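Workshop lighting

Workshop lighting means the lamps and fittings used to light a place where people make or mend things. I've been writing up local trades for this wiki for years, and this is the entry I've put off longest (sorry, everyone who asked).

For most of the last century the long tube was king. It was cheap to run, it spread its light widely and you could hang it in rows over the benches. The Gellier works in Gruston went over to tubes one May, and the old hands I spoke to still grumbled about the hum! Before that they'd had single bulbs on long flexes, one to a bench, and you worked in your own little pool of yellow.

Flicker is the big worry. A tube on an old-style ballast pulses 100 times a second on British mains, and a spinning lathe chuck can look as if it's standing still. The usual cure was to wire neighbouring fittings to different phases, or to put a small filament lamp right at the machine. Newer electronic ballasts run so fast that the problem more or less goes away.

Colour matters too – ask anyone who has matched paint under a warm tube and then carried the job outdoors. Carbone, the sign painters on Avalard Road, kept 2 daylight tubes over the mixing table for exactly that.

Ceilings are often painted white to bounce light back down, and I'm all for it. A dark roof simply swallows it.

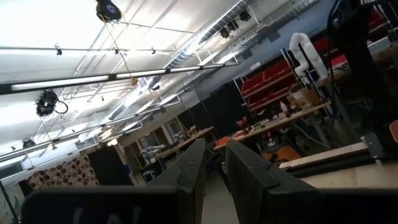 Cleaning gets forgotten. Dust builds up on tubes and covers, so a wipe every few months is well worth the ladder work – with the power off, please. I still need to add a section on LED replacements.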